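Sorting the Small Stuff

Loose household items are harder to store than large ones. Amerley Amissah, who audits storage for the Turkmont toy library, logged 163 of them last April and found that 40 had no fixed place at all.

Her method is plain. Everything goes on a flat, pale surface in loose rows, with a gap between neighbours. Nothing is stacked. Items are then grouped by size and by how they behave under load: foam compresses, plates do not, and toy food rolls.

Thin items get a shallow tray. Soft items go in last, on top. Cabinets are measured with the handle included, an error Amissah sees often in the Nisness catalogue, where handle height is left off the drawings.

A typical sort at Turkmont includes a cream plastic cabinet, a pink plate, a yellow sponge cube, a toy loaf and a small panda.

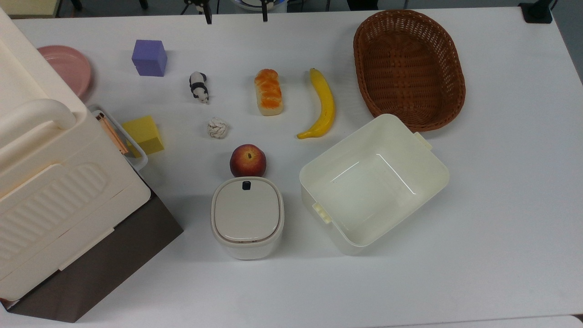 Labelling

Labels go on the short end of each box, at eye level. Turkmont prints around 1,000 a year in one colour, black on white.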